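Recording cloth examples with the hand-held gripper

Mahlet Habte, 2018-03-08

These steps cover one recording session for the cloth set. You need the gripper, a charged battery, a memory card and the bag of test fabrics. Read to the end before your first session.

1. Wipe the lens and the yellow fingertip pads. Lint on the pads changes how thin fabric slips.

2. Squeeze the handle fully open and fully closed twice, then start recording. Kureo uses those two squeezes to find the start of each file, so don't skip them.

3. Hang the fabric so most of its length is free. Light colours are fine in front of a dark background, but try to get some pale wall in view as well. We want the model to learn cloth edges against both.

4. Come in from below with the fingers open. Go slowly for the last hand's width and let the lower end of the cloth settle between the fingers before you close.

5. Close until the cloth is held, and no harder. If it bunches a little above one finger, leave it. Bunched grasps are useful and we don't have enough of them. 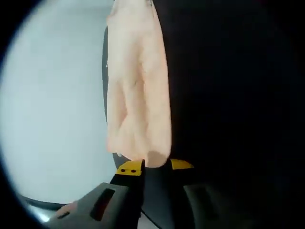
6. Hold still for a slow count of two, then make the move on your task card: pull down, lift away or carry to the tray. Keep your other hand out of it unless the card says otherwise.

7. Open the fingers completely and back away before stopping the recording. Files that end with the fingers closed are rejected at import.

Drops are worth keeping. If the cloth slips out, carry on, try the grasp again and mark the take as "retry" in Kureo. Delete a take only if the lens was covered or you picked up the wrong fabric.

Change something every few takes — the height, the side you come in from, how creased the cloth is. In November we had 436 takes and 194 of them were nearly the same grasp, which didn't help the model much. The target for this set is 4,000.

When you finish, copy the card to the Limora folder and check that the file count matches your sheet. Bethel Tekleab does the imports and can restore a take if you delete one by mistake.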